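Jevell House and Grounds
Winter closing inspection - checklist with comments
Completed December 1, 2025 by Gaetano Galli

House, ground floor

Front door and porch: OK. Lock oiled. The mat has been taken up for the season.
Entrance hall floor: OK. One loose tile by the ticket desk, marked with tape. Needs setting before we open again in April.
Great room chimney: Pass. Swept, cap in place, damper closed.
Window latches: 2 fail, both on the north side. Tied shut for now. Same pair as last year, so please order new ones this time.
Fire extinguishers: Pass. All tags in date.

House, upper floor

Stair rail: Pass. Firm along its full length.
Rope barriers: OK. Stored in the linen closet.
Ceiling in the Mäkelä room: Watch. Old stain in the corner, outline drawn in pencil so we can tell if it grows.
Smoke alarms: Pass. Tested from the panel, all sounded.
Blinds: Down in every room facing south. Leave them down.

Grounds

Main path, gate to terrace: OK. Leaves cleared.
Broltari Walk: Fail. Handrail post rotted at the base near the lower steps. Walk closed with a chain at both ends. Do not reopen for the winter garden tours until the post is replaced.
Footbridge: Pass, with the posted limit of 500 pounds. Sign is faded but can be read. Wire mesh on the deck is good.
Veteran oaks: Tree 139 has a hanging limb over the picnic lawn. Tape is up. The tree crew has the number and will come when the ground is firm enough for the truck.
Parking area: OK. Room for up to 70 cars once the low end dries out - keep buses off it until then.
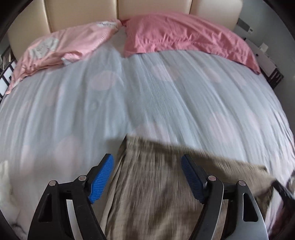
Indis Cottage (overnight guests)

Carbon monoxide alarm: Pass. New battery fitted.
Water heater: Pass. No leaks at the valve.
Outside steps: Watch. Moss on the second step, scrubbed today, will need it again.
Exit light over the back door: Fail. Bulb is fine, so look at the wiring.
Guest information binder: Emergency page still lists the old gate code. Replace.

Walk closed, limb and exit light come first. Everything else can wait for the spring work list.

G. Galli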